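We use cookies to keep this site working and to remember your settings. Accept / Manage preferences

School scissors get their own tray as Vestberg supply drive heads for July deadline

I went into the Vestberg supply drive expecting backpacks. Backpacks and maybe a mountain of glue sticks. What I got was scissors, so many scissors, and a very cheerful man named Kwabena Yakubu who wanted to talk to me about every single kind of them.

Yakubu runs the drive out of the old Darko stationery store, and this summer he's aiming to fill 500 pencil cases before school starts up again. Each one gets pencils, an eraser, a ruler, a sharpener and a pair of scissors. The pencils are easy, he told me (people clear out a desk drawer and hand over a fistful). Scissors are where it gets messy, and I mean that literally. They come in mixed up with everything else, handles hooked through handles, and you can lose a good part of your morning pulling two pairs apart.

So this year there's a new rule at the sorting table: scissors go in a tray of their own before anybody does anything else with them. Pencil cases wait in a basket off to the side. It sounds like such a small thing! But I watched a bag of donations get emptied out at 10 in the morning and I'd say it makes a real difference to how sane everyone stays.

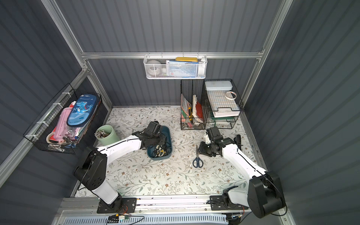

Scissors piled in the teal tray, with one navy-handled pair out on the mat and a dinosaur pencil case in the basket at left.

I'm a little in love with the dinosaur case, I'll admit it. Yakubu says anything with an animal on it gets claimed right away at the handout, so those are being spread out between the Vestberg and Skorora pickup sites this time. Last year Skorora got mostly plain ones and he heard about it from several second graders.

Money is coming along too. The drive has taken in $3,177 so far, and that goes to whatever the donation bins don't cover -- mainly left-handed scissors, which hardly ever get donated. The group has ordered 30 pairs and would happily take more if you've got some sitting in a drawer. Blunt tips for the little kids, please, and pointed ones are fine for middle school. Rusty ones should stay home. So should kitchen shears (yes, people bring them, and no, they won't fit in a pencil case).

There are 12 drop-off bins around town, including one just inside the front door at Vemiritz and one at the Skorora library by the returns slot. They'll stay out through the end of July. If you're bringing scissors, Yakubu asks that you put them in a separate bag, closed, with the points all facing the same way. Used pencil cases are welcome as long as the zipper works. Run it back and forth a couple of times before you drop it in.

Families who need a case can sign up at the Darko store any weekday afternoon until 5. You don't have to bring paperwork, just the kids' grades and whether anyone's left-handed.

Contact the newsroom | Copyright Vestberg community news | Back to top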